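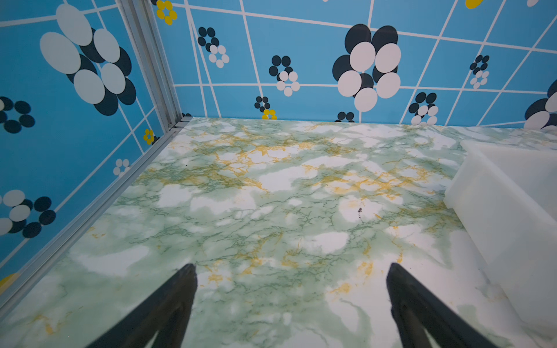
One resident of Ludelville wrote on the comment form that a patterned surface "never looks dirty until you kneel down," and asked whether the survey would take this into account. Similar remarks came back from Barta.

4.2 Surface pattern and the noticing of small marks

Marble-patterned coverings were treated as a separate group in the analysis. The covering in Figure 3 has a pale mint green and white ground, with dark green veins and streaks of mustard yellow to gold. A tiny dark speck lies on one of the white patches, a little right of center. On such a patch a mark stands out; we expected the same mark to be harder to find among the veins.

Figure 3. Marble-patterned floor surface with a white translucent block at right.

Respondents returned 173 forms, and 40 of these mentioned pattern without being asked. Gloss was coded separately – soft bright areas on a surface can compete with small marks for attention. Plain coverings from the Savotgate samples are discussed in Section 4.3.

Grudedix Surface Study, Working Paper 8
By the project staff, December

Contact the study office | Copyright Grudedix | Back to top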